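How to oil a wooden table

Remove everything from the table and clean it with a damp cloth. Let it dry for one night. Then sand with paper number 2 steps finer than your last one – always along the grain, never across.
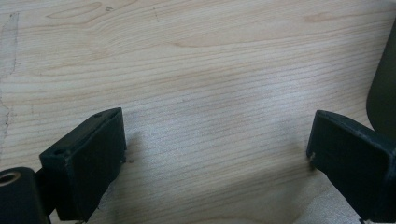

Wilma Aerts wrote to me that she waits 42 hours between the first coat and the second, and her table in Sonness never became sticky.

Put the oil on thin, with a cotton cloth. After 20 minutes wipe away what the wood did not drink. Lay the used cloths flat outside to dry – they can catch fire when folded.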